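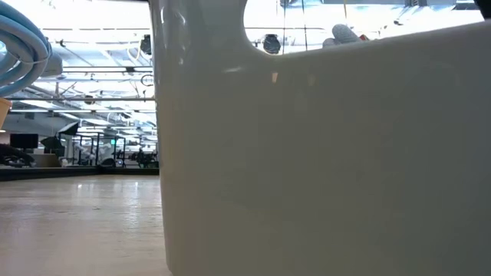
Hefin Dafis wrote to ask whether the drying times in this collection mean dry to the touch or dry enough to park a car on, and would we please say so somewhere near the top, where a person with a roller in one hand might find it. Fair enough, Hefin. They are dry to the touch. The times for walking and for parking are in their own columns, further along, and we have moved the explanation up so you meet it before the tables.

Wolgate Floor Coating Records

Welcome, and thank you for stopping by. Wolgate is a collection of notes on sealing and painting bare concrete floors, mostly garages, with a good many basements, a few laundry rooms and one dairy barn that we are rather fond of. Each record covers one floor, or one part of a floor when the owner tried different coatings side by side. The people who did the work filled in the forms, and we tidied the spelling, sorted out the units and put everything into plain tables.

There are 300 records in the current release. They come from homeowners and small painting outfits, and nearly all were written up within a day or so of the last coat, with a follow-up added in the spring if the owner was kind enough to send one.

What is in the folder

floors.csv is the main table, one row per record.
coats.csv has one row for each coat applied, matched to the main table by floor_id.
followups.csv holds the later reports on peeling, staining, hot tire marks and so on.
form.txt is the blank form, in case you would like to fill one in yourself or borrow it for your own project.
changes.txt lists what we have fixed from release to release, and who spotted it.

The products

Three names come up over and over, so a word about each.

Kasel is a water-based acrylic sealer that goes on thin and dries clear. People like it for basements on account of the low smell. It is the most common coating in the tables.

Keogh is a primer, and you will usually find it in coats.csv as the first coat under something else. A handful of people used it alone and left it that way. We kept those records, but please don't read them as a fair test of the product.

Planus is an epoxy that comes in two parts, which you stir together and then have to use up before it stiffens in the pail. The records say a lot about pot life, some of it quite heartfelt. If the owner mixed part of a kit and saved the remainder, the column partial_kit says yes.

Columns that need explaining

touch_dry_hours is the time from the end of a coat until a finger pressed lightly on it came away clean. It is what the owner saw, checked whenever the owner happened to walk past, so a coat that finished drying overnight tends to get a number that matches breakfast. You will see a bump in the table at eight hours for this reason, and we would ask you not to build too much on it.

foot_traffic_hours and vehicle_hours say when the owner first walked or parked on the floor. They do not tell you when the floor was ready. Some people waited a week out of caution, and some had rain coming and a car they wanted indoors.

moisture_test is yes, no or blank. A yes means a square of plastic sheet was taped down overnight and checked for damp underneath. Blank means the question was skipped, and we would rather you didn't treat it as a no.

prep is free text, with the original wording kept as far as possible. You will find etched, ground, scrubbed, swept, "hosed it down good" and plenty more. An earlier release squeezed all of this into a short list of codes, and it lost so much that we went back to the paper forms and typed them in again.

floor_feel is the owner's score for how rough the bare concrete was, from one for glassy to nine for something like a sidewalk. Everyone has their own idea of rough, so it works best for comparing coats on the same floor.

temp_start is the air temperature when the first coat began, in Fahrenheit. Slab temperature would have been far more useful — concrete can stay cold long after the air in the room has warmed up — but very few people own the right thermometer, and we dropped the question.

Where the records are thin

Winter work is scarce. Most people paint a garage floor between late spring and September, and the cold-weather rows lean heavily on a few heated basements. If you are hoping to learn how Kasel behaves in an unheated garage in January, we don't have enough to tell you, and we would love to hear from you if you've tried it.

Old coatings are another weak spot. The form asks whether the floor had been painted before, but many owners had bought the house with the floor already gray and could only guess. Those answers are marked unsure.

Follow-ups are uneven too. A person whose floor is peeling is much more likely to write back than a person whose floor is fine, so please be gentle when working out failure rates from followups.csv. A missing follow-up tells you nothing at all about the floor.

Good uses and poor ones

People have used the tables to plan a weekend job, to write clearer instructions for customers, and to practice cleaning up messy survey data, for which the prep column is a real treat. They are not a lab test, and they shouldn't stand in for the directions on the can. If the label and our table disagree, follow the label.

Names, street addresses and license plates have been taken out. If you find one we missed, send us the floor_id and we will remove it in the next release.

Sending in a record

Fill in form.txt as best you can and leave blank whatever you don't know. Half a form is welcome. Please write down the weather, even for indoor work, and tell us if a coat went wrong and you had to strip it off — those are some of the most useful records we have. Corrections to existing rows can come in any shape you like, as long as the floor_id is in there somewhere.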